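Bullach Strap and Cap Kit for Two-Arm Benches

Sold by Ilau Bench Supply, Durville
In stock. Ships Wednesday.

We sell this kit, and we still think half the people who ask for it should try the hardware store first. If your arms sit on a bench and barely move, a bag of plain hook-and-loop from the checkout aisle will hold your cables fine. The kit starts to make sense when two arms share one work area and the lines have to stay clear of both.

What you get
50 straps, black, cut to one length
2 felt pads for under the gripper line
2 spare joint cap seals
One printed card with the wrap order

What the maker says, and what we found
Bullach claims the straps are good for 100 openings. Ours went fuzzy before that, mostly the ones near the wrist, where you open them every time you swap fingers. The ones on the long links held up much better. Keep the extras and don't throw out the bag.

The card tells you to start at the base and work out. We'd go the other way. Fix the line at the gripper, put the wrist through its full travel by hand with the power off, and strap down only what stays slack. If you start at the base, all the extra cable ends up at the wrist, and that's where it snags.

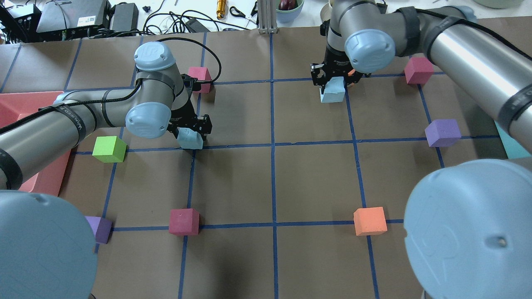 Do the straps need to come off before recalibrating?
Only the ones that cross a joint. Straps that sit on a single link can stay put, as long as the cable under them isn't pulled tight at either end of travel.

Laying out the table
Blue tape on brown paper is all you need for a work grid. Rimkutė sells a printed mat for the same job, and we stopped carrying it because the corners curled. Paper is cheap and you can replace it when it tears. Foam cubes are fine for grip checks — they forgive a bad close, so don't take a good result on foam as proof that the fingers are lined up. Check again with something hard.

Upkeep
Pick lint out of the straps with a stiff brush. Wipe the joint caps with a damp cloth and skip the solvent. If a cap rattles, change the seal before you reach for glue.

Fit
Made for round links. On square links the straps slide, whatever the package says.

Returns
Unopened kits only. Žydrūnas Lapiņa handles returns and will ask which arms you have, so have the model name ready. He'll also tell you if you bought the wrong thing, and he's usually right.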